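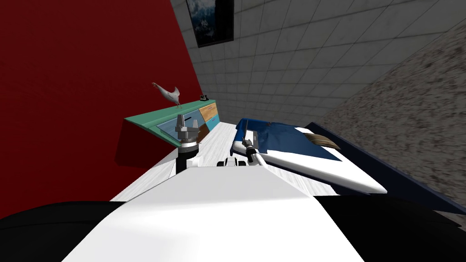 Prodeo water softener, worth the money or not?

dunmore_pete
Posted September 6, 2021
We closed on a house in Malside last month and the water is hard enough that the shower door went white in two weeks. A salesman came by, did the soap test at the sink and quoted us for a Prodeo unit, the saltless kind. $1588 installed plus $16 a month for "monitoring." He says it changes the shape of the minerals so they don't stick. I was an OK chemistry student and that sounds like nonsense to me. Does anybody have one?

kettlescale
Posted 41 minutes later
The soap test is a parlor trick. It would come out the same with half the bottled water at the grocery store. Ask him for the hardness before and after in writing. He won't give it to you, and the reason is that the number doesn't change. Saltless units don't take anything out of the water.

Usman Orakzai
I have the Prodeo, going on three years, also in Malside. Kettlescale is right that the number stays the same. My test strips read the same as the day before they put it in. But the crust on the faucets wipes off with a rag now and it used to need vinegar and a putty knife. So I wouldn't call it nonsense. I would call it overpriced. Cancel the monitoring, all they do is mail you a card in September telling you to buy a cartridge.

kettlescale
Did you change anything else in those three years? New faucets, new cleaner, wiping them more often because you paid for a gadget?

Usman Orakzai
New kitchen faucet, yes. The bathroom ones are the old ones.

kettlescale
Then you have two faucets and a feeling. I'm not trying to be rude but this is how these companies stay in business. 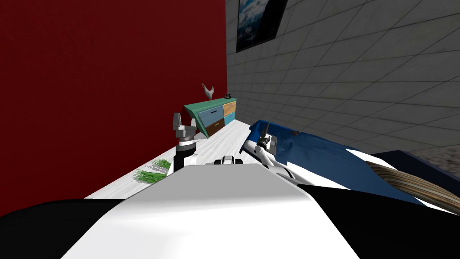
Mariann Rácz
I'd look at the plain salt kind before spending that much. We put in a Mirkel two years ago, $384 on sale, and my brother-in-law and I plumbed it in ourselves over a long afternoon. It uses a bag of salt every five or six weeks. The water does feel slick in the shower and my husband still complains that he can't get the soap off. The water heater stopped popping, though, and I trust that more than anything a salesman tells me.

Don't run it to the outside spigot. My tomatoes didn't care for it.

dunmore_pete
$384 is a lot easier to swallow. Is that with the bypass valve or is that extra?

Mariann Rácz
Bypass was in the box. Fittings were extra and I made three trips to the store for them.

cai_county_dad
Careful with salt if you're on septic. Our installer over in Cai wouldn't touch it, said the brine kills the tank.

kettlescale
Did he also happen to sell saltless units?

cai_county_dad
He did, yeah.

kettlescale
OK.

Usman Orakzai
To be fair the septic thing gets argued both ways. I'd ask whoever pumps the tank, they don't sell softeners.

dunmore_pete
We're on city sewer so I can skip that one. Called the salesman back and asked for before and after numbers like Kettlescale said. He told me hardness is "an outdated way of looking at water" and then took $400 off the price. I didn't even ask for money off.

Mariann Rácz
If he can drop it that fast I'd wonder what it was worth to begin with. Measure the space next to your heater before you order a Mirkel, the salt tank is wider than it looks online and you need room to tip the bag in.

dunmore_pete
Will measure tonight. Leaning Mirkel, but I'm going to get my own test strips first and see what the tap says.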